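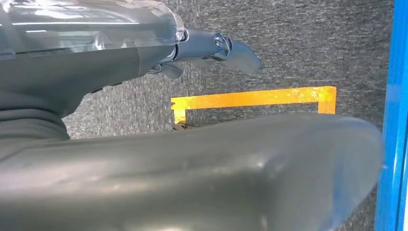
Floor tape in orange-yellow, laid out as a rectangle.

Ziris Floor Marking Tape and the Drallska Tray Frame
Review by Remedios Toledo

I bought both of these in the same month for the same job, so they are getting one review. The job was to give a work area fixed spots on the floor and to put something in it with a flat surface we could set things on. The tape cost very little. The tray frame was $263 with shipping.

The tape first. Ziris sells it in several colors and I chose the orange-yellow. I had used plain yellow from Umance before, and on a worn floor it faded into the background by late afternoon. The Ziris color is easier to pick up when you are looking down past something you are carrying.

A roll is 80 feet. You go through it faster than you expect if you lay double lines at the start and then change your mind, as I did. Measure the rectangles first, add up the sides, and then order.

Laying it down is simple. I swept, wiped the floor with a damp rag, let it dry, and marked the corners in pencil. The tape comes off the roll with a fair amount of pull. If you stretch it as you go, it creeps back at the ends and leaves a gap, so unroll a length, let it rest, and then press it down. I ran over it with the back of a wooden spoon.

Corners are the one place to slow down. You can overlap the strips or cut them at 45. I overlapped most of mine. The cut ones look better and the overlapped ones hold better, and on a floor that gets swept a lot I would take the overlap.

Peeling it up is fine if you do it in the first week or two. I moved one rectangle a few inches after three days and it came away clean. A strip I left longer gave up some adhesive, and I had to rub that off with cooking oil and then wash the oil off. The package says nothing about this and it should.

My complaints are small. The cardboard core crushed in the mail on one of my two rolls, and after that it would not sit on a dispenser. The end of the tape is also hard to find again once you let go of it. Fold the last half inch under.

The Drallska frame is a different sort of purchase, and I took longer over it. I looked at a cheaper one for $90 and passed because the rails on it were flat bars with no lip. The Drallska rails have a raised lip along the top edge and a channel shape, and that is the main reason I paid more. Everything on it that I deal with day to day is matte black.

It came in one long box with the hardware in a bag. The instructions are drawings only. Step four has you tighten everything fully, and I would ignore that. Leave the fasteners a half turn loose until the panel is on, then go back and tighten. I did it their way the first time and the last hole was off by the width of a pencil line, so I had to back everything out and start again. Done properly it is an evening's work for one person, less for two.

I wrote most of what you have read so far in the first week. The rest comes from later, after the area had been used for a while.

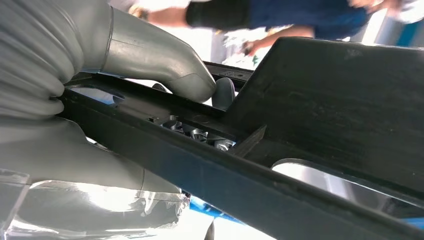

WUBSHET, May

The frame has held up well where it matters. Nothing has bent, and the fasteners needed one more tightening and have stayed put. I can push on one end and the other end does not rack.

The finish is the weak point. There are small scuffs and lighter gray patches on the rail, and the panel has picked up fine scratches and smudges. Matte black also shows every speck of dust. I wipe the panel down and it looks good for an hour or so. If looks are important to you, put a mat on it or buy a lighter color from somebody else. I asked Drallska about touch-up paint. They answered the next morning, politely, and they do not sell any.

The lip on the rail is useful. I can find the edge by feel, and when I want to shift the whole thing I take hold of it there. The panel edge has a slight bevel, so it does not bite into your palm when you lift.

One thing I would change is the length of the leveling feet. Our floor is not flat, and I ended up with a folded piece of cardboard under one corner. A longer thread would have fixed that for pennies.

As for the tape, I checked it again after 52 days. The lines along the main walkway have gone a little dull and one overlapped corner had started to lift. I trimmed it and pressed it back. The other rectangles I have left alone. People keep to the marked spots more than I thought they would – I had expected to be reminding everyone.

I have since bought two more rolls of the Ziris and would buy it again without shopping around. The Drallska I would buy again at a sale price. At the full $263 I would want a tougher finish, or at least that bottle of paint in the bag with the hardware.

Ziris tape: four and a half out of five.
Drallska frame: three and a half out of five.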